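Stock updated 21 Jul 2023. Prices on the order form, not here, they change too much.

## Dirkari Statement Watch

For families and carers who look after an older person's money and want a heads up when something looks off. Works alongside a bank account, doesn't replace it. No access to PINs, we never ask for one, please don't send us one (people do).

**What you get**

- Alert unit for the kitchen or hallway, plugs into a normal outlet
- Login for up to 4 trusted people
- Printed monthly summary by mail, large type
- Paper log book for cash, 93 pages, spiral bound

You set the limits. Say Grandma takes out $60 for groceries and never more than that. Set it at $80, anything over and the unit lights up and everybody on the list gets a text. Same for a withdrawal at a strange hour, a new payee, or a savings transfer going the wrong way. Savings is the one people forget. Checking gets looked at, savings sits there for months and the statement goes in a drawer.

Alerts go to everyone on the list at the same time. That's on purpose. One person can't switch them off alone, it takes two logins to change a limit or take somebody off. The account holder always counts as one of the two if they are able.
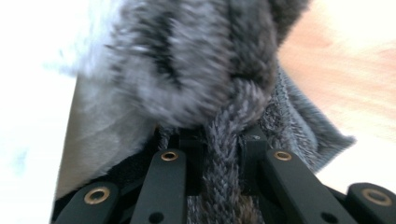 Can it stop a withdrawal before it goes through?

Only the bank can do that. The Watch reads transactions after the bank posts them, so with most accounts you hear the same day, sometimes next morning. Call the bank's fraud line first, then us if you need the records printed.

**Record pack**

Every plan keeps 9 months of alerts, who saw them and when. If you end up talking to the police or a lawyer you can ask for the Record Pack - dated list, one line per transaction, plus the log book pages if you scan them in. We don't give legal advice and we don't decide who did what. It's a list. Allow a few days for mailing.

**Choosing a plan**

Asante is the basic one. One account, text alerts, mailed summary. Fine for most.

Etbridge adds savings and a second checking account, plus the Record Pack at no charge. Get this one if there is more than 3,000 dollars sitting in savings that no one checks weekly.

Switching up is free, switching down waits til the end of the billing month.

**Setup**

Account holder has to sign the consent form, or whoever holds power of attorney (send a copy). No signature no setup, sorry, no exceptions. Unit ships from our Fleltness warehouse once the form clears. Plug in, wait for green, enter the code on the card. If it stays amber, move it closer to the router and try agian.

**Returns**

30 days, unit and cord both in the box. Log book is yours to keep, written in or not. Locked drawer boxes are sold separately and still back ordered, hoping for more before end of July.

Bulk orders for care homes and senior centers go to Milan Jacobs on the sales desk. Put "bulk" in the subject line or it lands in the general pile and takes longer.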